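Six Small Drawers and What Goes in Them

By Rory Aitken

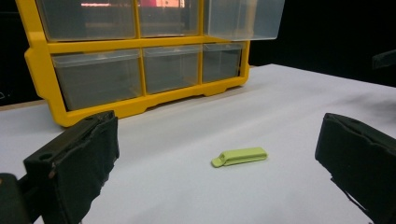

Blair Chisholm would start with the screws. Everyone starts with buttons or stamps or something pretty, she told me on the phone, and then the screws stay in the coffee can for another ten years. Her advice was to tip the can out on a sheet of newspaper on a Friday evening and not go to bed until it was sorted.

I didn't have a coffee can. I had a kitchen drawer, the deep one beside the stove, and in June I emptied it onto the dining table. There were 188 things in it. I wrote them down because I was curious, and the list ran to both sides of a legal pad. Picture hooks, fuses, two bicycle valve caps, the Allen key from a bed we sold, a bag of rubber bands that had stuck together in one lump, birthday candles, a foreign coin, keys.

Small drawer units have been sold to people with this problem for a long time. They hang in garages and sewing rooms and on the pegboard behind the counter at shoe repair shops. The usual pattern is a colored plastic frame with clear drawers that slide out from the front. The big ones have dozens of drawers. The small ones, like the yellow one I have been using, have six, in two rows of three.

Six sounds like too few, and for a workshop it is. For a kitchen drawer's worth of odds and ends it is close to right. With 30 drawers I would have made 30 categories and forgotten most of them by the weekend. With six I had to decide what went together.

My first try was by material: metal in one, rubber in another, paper and string in a third. This was a mistake. When a picture falls down you want the hook, the nail and the wire, and they were in three different places. The second try was by job, and that one has lasted.

Top row, left to right: hanging pictures, electrical, keys. Bottom row: string and tape, candles and matches, repairs. Repairs is the loosest of these. It holds glue, felt pads, a tube of wood filler and the valve caps.

Clear drawers help, but less than you would expect. Smoky plastic shows you that something is in there and gives you a fair idea of its size. It will not tell you a fuse from a battery. I put labels on after the first week, plain white ones with block letters, stuck low on the front so the lip stays clear for a finger.

Chisholm doesn't label. She tapes one of whatever is inside to the outside of the drawer, so a drawer of wood screws has a wood screw on it. It looks untidy and works very well. It works less well with keys.

A few practical points from a summer of using one.

Take the drawers all the way out to fill them. If you pull one halfway and drop a handful of screws in the front, the weight tips it.

Put the heavy things in the bottom row. A unit that stands on a counter has little holding it down, and a top drawer full of nails will bring it forward when you pull.

If you mean to hang it, hang it before you fill it. Check that the screws go into a stud or a proper anchor. An empty unit weighs almost nothing, and it is easy to forget what six drawers of hardware will add.

Wash the drawers before the first use and let them dry overnight. Damp drawers rust picture hooks. I found this out with a box of 200.

What to do with the leftovers is a matter of temperament. I had a small pile at the end that fit no category, mostly plastic parts I couldn't identify. Chisholm said to keep them in an envelope with the month written on it and throw it out after a year. The envelope says June and is in the deep drawer by the stove, which now also has the dish towels.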